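Lovard en marzo: jornada de puertas abiertas

El municipio de Lovard se presenta como un lugar donde el campo y la ciudad se dan la mano. Fui en marzo, a la jornada para futuros vecinos, y el saludo me pareció más bien de compromiso. El autobús desde Rustau te deja junto a la báscula de camiones, a 2 kilómetros del ayuntamiento, cuesta arriba.

Nos recibió Anselmo Bastos, concejal de promoción, con una carpeta y un café que ya había tenido su momento. Según la carpeta, Lovard tiene 1.000 habitantes. Según la señora de la panadería, los tiene en agosto. El recorrido empezó por el mercado cubierto, siguió por la biblioteca (buena, con calefacción y una sección de historia local que ya quisieran otros) y se alargó bastante en la rotonda nueva, de la que el concejal habla como otros hablan de un hijo en la universidad.

Comimos en la sede de la cooperativa: guiso de alubias, pan y un vino del que prefiero no opinar. A los postres, Gervásio Bittencourt, que llegó hace dos inviernos y cría cabras en la carretera de Trorgate, contó que internet va bien salvo cuando hace viento. En Lovard hace viento.

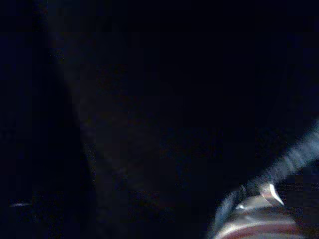 Por la tarde quedaba el sendero del río, 50 minutos según el folleto y bastante más con mis zapatos. El paisaje lo vale - praderas, chopos, una presa pequeña - y durante un rato hasta pensé en alquileres. Luego pregunté por el médico: pasa consulta por las mañanas, dos veces por semana, y el resto hay que bajar a Rustau.

El último autobús sale a las seis y media. Conviene estar a las seis y cuarto.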